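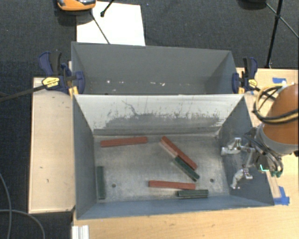
Front bin with the blocks in it, gripper open.

Bin picking at home, blocks against the wall
Posted by pundus_builder, 2024-08-04

I have been building a sorting cell on a wood table. Two metal bins edge to edge, clamped at the seam, arm on the right side reaching in over the wall. The job is to move all the long blocks from the front bin to the rear one, then go back the other way.

Blocks out in the open are fine. The trouble is the green one at the front wall. The lower finger has no room to get down between block and metal, so it lands on top or hits the wall and the arm faults. I also have a red and a green touching side by side, and my detector likes to call those one object.

Software is Murnon for the planning and my own script for detection. Is this a gripper problem or a software problem?

---

Alemneh wrote:

Gripper problem. Your fingers curve. Make a pair of straight thin tips and you can get down beside a wall. I used 2 mm steel strip, ground to an edge, and I stopped worrying about walls.

---

kettle_drum wrote:

Don't agree. Thin tips bend the first time they come down on a block end. Do it in software. Close the fingers, come in from the wall side at a tilt and drag the block an inch toward the middle, then look again and grasp. Same move splits up the touching pair.

---

Alemneh wrote:

He just said he can't get in on the wall side. What is he dragging with?

---

kettle_drum wrote:

One closed tip on top of the block with light pressure. You don't have to be beside it. Rubber on the tip helps.

---

pundus_builder wrote:

Tried the drag tonight with a bit of bike tube glued on. 21 tries on a block at the wall. It came free most times but 4 of them ended in a force fault. The floor of the bin is pretty scuffed and I think the blocks catch on it.

---

Hawi Chala wrote:

What is your force limit set to? Murnon ships with a low one. Raise it a little for the drag only – not for the grasp – and put it back after.

Also check your lighting before you blame the detector. Your bin floor has bright patches on it and the greens are very dark. I had the same with a Pridico camera and a matte liner fixed most of it.

---

Alemneh wrote:

A liner will lift at the corners and then you are picking up liner.

---

Hawi Chala wrote:

Mine has been down since November. Spray adhesive.

---

kettle_drum wrote:

Or paint it. Flat gray primer, 3 coats. It'll scrape off under the gripper in time, but so does everything.

---

pundus_builder wrote:

Found the limit, it was at the default. Will try it higher for the drag and order some liner. Alemneh, what width was your steel strip?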